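2026年5月9日，Urnmont 工作间开放日笔记。整理时按家务条目归类，演示的先后次序从略。

开放日的内容是用手持夹爪做家务动作：操作者双手各持一只夹爪，完成拿取、翻转、铺放、归位，数据留给后续的机器人训练。讲解由 Desta Kumsa 负责，夹爪调试由 Illia Mykhailiuk 负责。两指夹爪没有手掌，也没有多余的手指去纠正错误，所以家里摆放不合理的地方，换成夹爪一试就暴露出来。以下条目大多可以直接用在普通家庭，不需要任何设备。

## 一、椅子与坐垫

**1. 椅子先定位，再处理坐垫。** 椅子四周留出至少 60 厘米的站位。贴墙的椅子只能从一侧下手，坐垫拉到一半容易偏斜。椅脚如果装了毛毡垫，单手拉坐垫时整把椅子会跟着走，用膝盖内侧抵住前横档。

**2. 圆坐垫从边缘取，不从中间捏。** 中间捏起来的只有面料，填充物留在下面，松手后鼓包。从边缘进入，一指在上、一指在下，夹住全部厚度，再提起。人手也适用：拇指在上，其余四指在下，深度到第二指节。

**3. 带系绳的坐垫，先解绳再提。** 绳结留在靠背外侧，打活结，绳头留 5 厘米左右。绳头太短的，缝一小段织带接长。

**4. 放回时先对后沿。** 后沿贴住靠背根部，前沿自然落下。反过来先对前沿，后沿会卷进靠背缝里，需要再伸手进去掏一次。

**5. 坐垫打滑。** 在底面四点缝硅胶防滑片，每片一元硬币大小即可。整张防滑网也能用，但洗坐垫前要拆，拆装一次的时间比缝四点还长。圆垫没有角，四点按十字分布，离边 3 厘米。

**6. 大花面料的对位。** 圆垫没有正反方向，套回后容易转位，拉链转到前面来。在拉链头处缝一小段同色线作记号，记号朝靠背。

## 二、布类的拿取与折叠

布是当天讨论时间最长的一类。硬物的位置可以预先估计，布每次落下的形状都不同，夹取点要重新找。Illia 的说法是先找厚度，再找边：堆成一团的布，最高处的褶通常叠了两层以上，从那里提起，垂下来的最低点多半是一个角，另一只手接住它，再找相邻的角。

家里收衣服可以照搬：

- 从洗衣篮里取床单，提最高的褶，另一只手接最低的角。
- 找到第一个角后不要松手，沿边滑到第二个角。滑的时候拇指和食指留一点间隙，捏死了会把布拖回来。
- 两角到手之后再抖开，抖一次即可。抖的次数多，边又会翻卷。
- 薄布吸在一起分不开时，用指腹横向搓，不要往上揪。

深浅对比强的花布在找边时有一个麻烦：花纹的轮廓和布边容易混淆，远看像是边，手过去只有一道黑线。光线暗的时候尤其明显。解决办法是靠触觉，边上有卷缝，厚度是布面的三倍，摸到硬棱即为边。需要经常折叠的桌布和盖布，可以选有包边的，包边颜色与底色不同更好。

棉布折叠前在桌上摊平，用前臂从中间向外推一遍。折线不要每次都落在同一处，长期如此，折痕处的印花先掉色。存放时折三折和折四折交替使用。

## 三、夹持面的选择

夹持的好坏主要由接触面决定，厨房里的夹子也一样。

- **光面不锈钢夹**：适合硬而不滑的东西，如面包、烤好的肉块。夹煮鸡蛋不合适。
- **硅胶头夹**：适合不粘锅，也适合夹滑的食物。硅胶头内侧要有纹路，平滑的硅胶沾油后与金属差别不大。
- **齿口夹**：抓力大，会留压痕，不用于鱼和豆腐。
- **晾衣夹**：内侧加一层薄橡胶，夹力可以小一档，衣服上的印子也浅。

橡胶条失去摩擦力，多数情况是表面积了油膜和皮屑。用沾了少量洗洁精的布擦，清水再擦一遍，晾干后试。擦过仍然打滑的再考虑更换。酒精可以应急，长期用会让部分橡胶变硬。更换时把旧胶刮干净，新胶条两端各留半毫米，不要顶满槽。

Illia 给的检查方法：夹一张普通打印纸，水平端着走三步。纸转动，说明两指不平行；纸滑落，说明接触面要清洁。厨房夹用同样方法测，几秒钟即可判断要不要留。

两侧夹头错位的夹子，在铰链处垫一片薄垫圈，多数可以校正。错位超过夹头宽度的三分之一，铰链孔一般已经磨大，直接换。
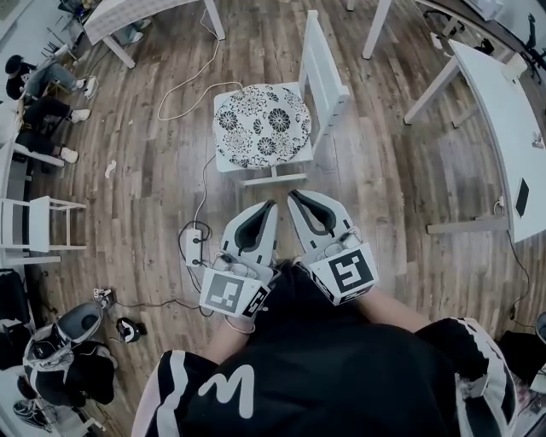
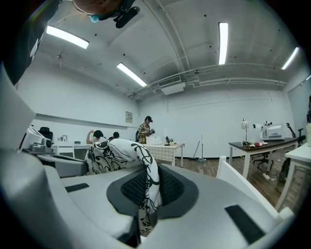 Brayden Penner 留言：布的那一节我有一点不同意见。最低点是角，只对床单和桌布成立，毛巾料太厚，提起来最低点经常是边的中段。我家的做法是毛巾出洗衣机时就逐条拎出来搭在篮沿上，后面省去找角。另外想问，夹爪演示里一次动作做坏了怎么记，删掉还是留下？

答复：毛巾一条接受，下面的表已经改过。做坏的动作按 Desta 当天的解释是留下并标记，与成功的分开存放。她给出的数字是到开放日为止共录 2,929 次，其中布类 589 次，布类里标为失败的有 73 次以上，复核还没有做完。失败原因里出现最多的一项是夹取太浅，只带起了一层。家里收床单时布从手里滑掉，原因也大多在此。

## 四、按材料取物（已按留言修改）

| 物品 | 下手位置 | 常见错误 | 处理 |
|---|---|---|---|
| 床单、桌布 | 最高的褶 | 只捏到一层 | 指尖下探再合拢 |
| 毛巾 | 任意长边 | 提起后找角 | 沿边滑，不等它垂稳 |
| 圆坐垫 | 边缘，夹全厚 | 捏中间面料 | 一指伸到底面 |
| 枕头 | 两短边中点 | 抓一个角甩 | 双手同时起 |
| 保鲜袋 | 封口下方 | 捏封口条 | 先排气，再封 |
| 塑料瓶 | 瓶身上三分之一 | 捏软的中段 | 装满时托底 |

枕头一条补充：抓角甩动会让填充物集中到对角，一两个月后很难拍匀。保鲜袋的封口条受横向力会变形，变形后袋子还能装干货，不再装汤水。

## 五、地面线缆

做移动类家务之前先处理线。工作间里线多，讲解中有一段专门讲走线，抄录如下，括号内是我在家里的改法。

1. 插线板放在活动范围以外，开关面朝外。（家里放在桌腿内侧，用魔术贴固定。）
2. 线从椅子下面穿过的，椅子移动前先拔或先改道。（吸尘器和熨斗同此。）
3. 多余长度绕成直径 15 厘米以上的圈，不要绕在适配器本体上。根部反复折弯，外皮最先在那里裂。
4. 必须横穿过道的线，走最短路径，垂直于行走方向，上面加线槽。斜着走的线更容易绊脚。
5. 白线和深色线混在一起时，在两端贴同样的标签。只贴一端等于没贴，拔的时候看不到另一端。

木地板上不要用普通胶带固定线。胶留在漆面上，用溶剂擦又会失光。用布基胶带也要当天撕掉，撕的时候沿木纹方向，角度压低。残胶用吹风机低档加热，塑料刮片推掉。

大功率电器不进插线板。电暖器、烤箱、热水壶各占一个墙插，这一条与机器人无关，但当天 Vlasta Hodžić 提问后讨论了十多分钟，结论照录。

## 六、工具的放置

夹爪这类带活动部件的工具，休息时侧放还是立放，现场意见不一致。Illia 倾向于立放加底座，理由是指尖不受力。Flynn Sheehan 倾向于放软垫，取用快。我在家里对厨房剪、夹子和手持搅拌器试了几天，结果如下：

- 带弹簧的夹子，收拢锁住，头朝上立在筒里。筒底垫一层可拆洗的硅胶垫，积水每周倒一次。
- 剪刀合拢平放，刃口不朝抽屉开启方向。
- 手持搅拌器的电机部分平放，刀杆卸下单独晾干。装着刀杆立放，水会沿杆倒流到接口。
- 电池工具，电池取下，触点朝上。

台面上的小件按使用顺序从左到右排，用完放回原位，不放到最近的空位。当天的布类演示每轮结束都复位一次，时间花得不多，下一轮不用找东西。厨房里切菜前复位刀、板、碗三样，效果相近。

标签贴在工具正面和侧面各一张。俯视时看到的是顶面，站在一旁看到的是侧面，只贴一面，总有一个角度认不出来。调料罐放在抽屉里贴盖，放在架子上贴身，两处轮换使用的都贴。

## 七、照明

找布边、穿针、检查刀口，都需要斜射光。顶灯从正上方照下来，褶皱没有阴影，白布上尤其难分层次。在工作面侧方加一盏台灯，光线与台面成 20 到 30 度，卷缝和毛刺马上显出来。台灯放在惯用手的对侧，避免手影落在工作点上。

检查深色布料用暖光，检查白色布料用冷光。只有一盏灯时选中性光，调低高度，效果差得不多。

## 八、未验证的几条

以下来自闲谈，没有试过，先记着：

- Flynn：坐垫芯换成分区绗缝的，单手提起时不塌角。
- Vlasta：桌布四角内侧缝小铅片，铺放一次到位，洗前是否要拆没有说清。
- Desta：找布边之前先轻拍一下布堆，表层会散开，边露出来的机会大一些。

下一次开放日定在十二月，主题改为餐具与洗碗机装篮。餐具部分打算带自家的旧夹子过去，按第三节的打印纸方法逐个测，结果补在第三节末尾。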